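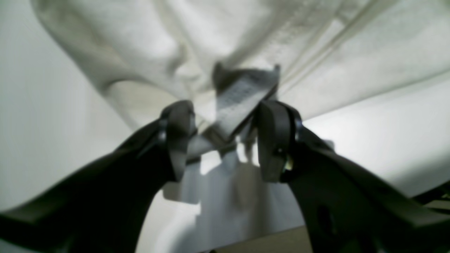
Figure 2. Gray webbing strap hanging beneath crumpled off-white fabric.

4.2 Do straps and tabs help people fold?

It is often claimed that attached parts make a cloth item easier to handle. The argument goes that a strap, loop or label gives the hand a fixed place to start, and that the rest of the fold follows from there. We were not convinced when we began, and the household records from Flestthorpe and Trurnow have done little to change our minds.

Figure 2 shows the sort of case the claim relies on. The strap is narrow and flat and easy to tell from the cloth by its color and weave. Anyone asked to find a starting point would probably pick it. But finding a strap is a different task from finding a corner, and a fold needs corners. With the fabric bunched up as it is in the figure, the strap says little about where the edges lie.

Zakaria's earlier coding scheme treated any first contact with an attached part as a "guided start." We kept the label for the sake of comparison, though we think it promises too much. Of the 174 folding episodes we coded, many that opened with a guided start went on to a long stretch of shaking, turning and laying the item down again. Under the old scheme these still counted as successes. We scored them a second time by whether the person kept hold of the strap until the first fold was made, and on that reading most of the supposed advantage went away.

There are limits to what we can say. The Shirima households owned more strapped items than the others – mostly bags and covers – and may simply have had more practice with them. The two coders also disagreed over when shaking ends and folding begins, a problem the Manitz study reports as well and does not solve. We would not rule out a small benefit for heavy items, where a strap takes some of the weight while the other hand searches. For light cloth we see no good evidence of one, and the advice to "start from the strap" found in several household guides seems to rest on habit. Section 4.3 takes up the same question for items with sewn-in labels only.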